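Chapter 8

Sorting Small Things: What Bins Can and Cannot Do

Before you read

Think of the last drawer, shelf or box you put in order. How long did it stay that way? Keep your answer in mind. We will come back to it at the end of the chapter, when you plan a sorting system of your own.

8.1 The promise on the label

Walk through the storage aisle of any large store and you will be told that disorder is a shortage of containers. Buy the set, the label says, and the room will follow. I have taught household management long enough to doubt this. Most of the cluttered rooms I have been shown had plenty of containers in them already. Some had containers stored inside other containers, with a lid that fit neither.

The storage catalog from Nerstead, which we use in the exercises for this chapter, lists 2,092 separate articles. Page after page claims that a product "creates space." No bin creates space. A bin takes up space, and the walls, the rim and the gap between it and its neighbor all come out of the shelf you started with. What you get in exchange is a boundary. Whether the boundary is worth the room it costs is the question this chapter asks, and the answer is sometimes no.

Leokadia Żak, whose survey of home offices you met in Chapter 7, asked people to name the one object they had most recently hunted for. Chargers and cables led the list by a wide margin. I would treat the result with some care. People were asked in the evening, when phones run low, and a survey taken at breakfast might well have been led by keys. Still, cables are a fair test of any system. They are awkward in shape, they look alike, and they spend half their lives away from the place where they are kept.

8.2 Three questions to ask of a container

Most advice on bins begins with size. I would put size last. Ask first whether you can tell what is inside without lifting anything out. Then ask whether the container can be moved with one hand, for a bin that needs two hands will be left where it is and things will be piled in front of it. Only then measure the shelf.

Zbigniew Głowacki has argued that clear bins fail because the mess stays in view, and people stop seeing it. He prefers solid walls and a written label. I think he is half right. Labels are honest on the day they are written. By March, the bin marked "adapters" holds batteries, a tape measure and somebody's spare glasses, and the label goes on saying "adapters." A clear wall at least cannot go out of date. On the other hand, it shows you only what lies against it, and a full clear bin tells you little more than a solid one.

Keep both positions in mind as you look at Figures 8.1 to 8.4.

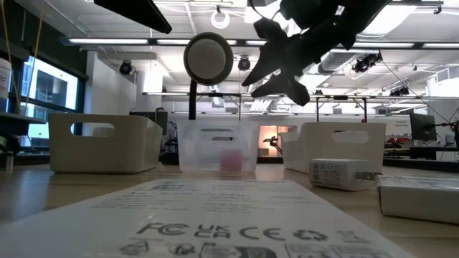
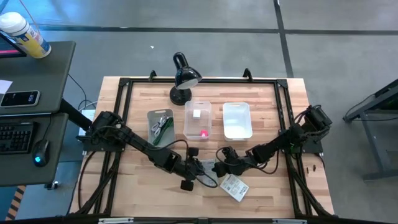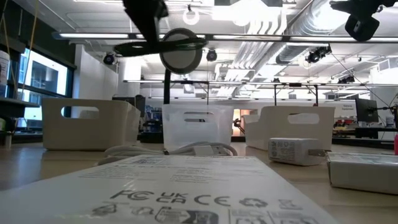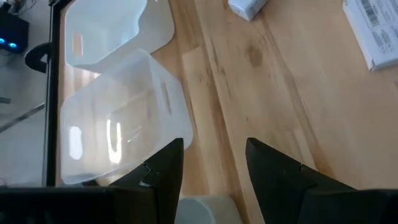

Sorting by kind sounds simple until you have a cable in your hand. Does it belong with the device it charges, with the other cables, or with the adapter it plugs into? Each answer is reasonable, and a household that uses all three will lose the cable. In Figure 8.3 the white cable lies coiled in front of the bins and the power adapter sits on its side to the right, so for the moment neither has been given a home, though there are three bins directly behind them. Figure 8.1 bears on the argument with Głowacki: the pink object in the middle bin can be made out through the frosted plastic, but only as a rough cube. Would you know what it was if you had not put it there yourself? I would not, and I am not convinced that frosted plastic deserves the praise the catalogs give it.

The rest of this chapter takes up these problems in order. Section 8.3 deals with sorting by kind, by use and by place. Section 8.4 looks at open trays, which have a poor reputation they only partly deserve. In Section 8.5 Danuta Kalinowski describes how she cleared a shared workroom in Kendley and why she removed half the bins a year later.

Terms to know: boundary, open storage, closed storage, home position, overflow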